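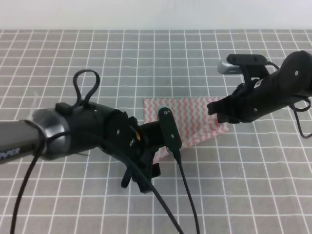
How do you fold fluffy kitchen towels so they stay put in the drawer?

Fold them in thirds the long way, then in half, and put them in with the folded edge facing up. A thick towel doesn't need a tight fold. Two or three loose folds hold better than five small ones.

Lay the towel flat first and smooth it with your palm from the middle out. If it has stripes or zigzags, use one row as your guide and bring the edge over to meet it. Plain towels are harder to get even, so go by the corners.

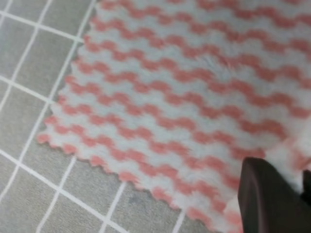 Plush cloths pick up crumbs and pet hair from whatever they touch. Shake them outside before they go in the wash, and keep them away from cotton bath towels, which shed lint. Skip fabric softener. It coats the fibers and the cloth stops soaking up water. Dry on low, or hang over a rail overnight.

Helmi Mäkelä wrote in to ask about wavy edges that curl after washing. Pull the edge gently to shape while the cloth is damp and leave it flat to dry. Don't iron it.

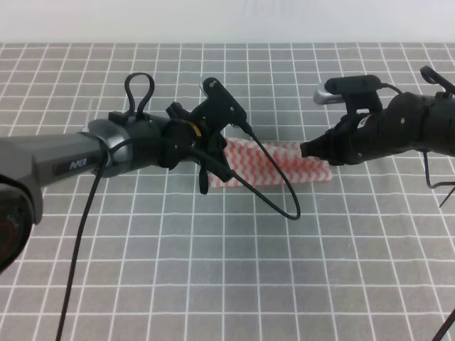
Clear more table than you think you need before you start on a full basket. Make one pile for the kitchen, one for the bathroom and one for rags. Anything that has gone stiff or smells sour after a hot wash goes with the rags. Put the fresh towels at the back of the drawer and pull the older ones forward, and they will all get used about the same amount.

More from Homham: how to clean a drawer liner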